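Nernosari Small Words List

README, version 2

What is in this package

The package is a word list with 3055 entries, collected from shop labels, price cards and repair tickets of small jewelry and watch shops. Most of the tickets come from two towns, Trustovmont and Devasville. The list is made for people who translate shop texts or who build a spelling checker for them. It has no prices and no customer data.

Every entry is one line in a plain text file. The fields are separated by a tab, in this order: the word, its part of speech, the short form used on tickets, a meaning in simple English, and the town where we found it. If a word was found in both towns, the last field says "both". An empty short form means that we did not see one.

Encoding is UTF-8. Please check this before you open the file in a spreadsheet program, because the name Åberg is in many entries and it breaks easily. Åberg is the old supplier catalog from which the shops in Devasville took many of their terms. We kept the letter as it is and did not change it to A.

How the words were collected

We copied the tickets by hand in March, then typed them. One person typed and another person compared the typed line with the paper. When the handwriting could be read in two ways, we kept both readings and put a question mark after the less probable one. There are 40 such entries. We would be glad to make this number smaller, so if you know the trade, please write to us. 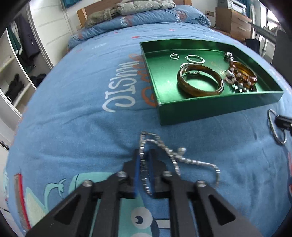
Words for chains were the most difficult part. The shops do not agree on the difference between a chain and a necklace. In Trustovmont the tickets say "chain" for almost everything that goes around the neck, and "necklace" only if there is a pendant. In Devasville it is nearly the opposite. We did not try to decide who is right. Both uses are in the list, with the town in the last field.

The same is true for "clasp", "catch" and "lock". A user who wants only one word for each thing must make this choice alone. For a spelling checker it makes no difference.

Short forms

Short forms are written exactly as on the ticket, with or without the period. So "brk." and "brk" are two entries. In the first version we joined them, and this was a mistake, as the period sometimes changes the meaning: in one shop "sol" is solder and "sol." is sold.

Known problems

Roughly 30 entries have a meaning which is too general, for example "a part of a watch". The part of speech is not reliable for words that end in -ing. Words for stones are few, because the shops write them on a separate card and we did not get these cards.

Sorting is by byte value, so capital letters come before small letters. We know it looks strange.

Use and changes

You may use the list for any purpose, also commercial. Please keep the name Nernosari and the version number in your copy. If you correct an entry, send us the old line and the new line together, with the tab characters. Corrections without the old line take us very long to find.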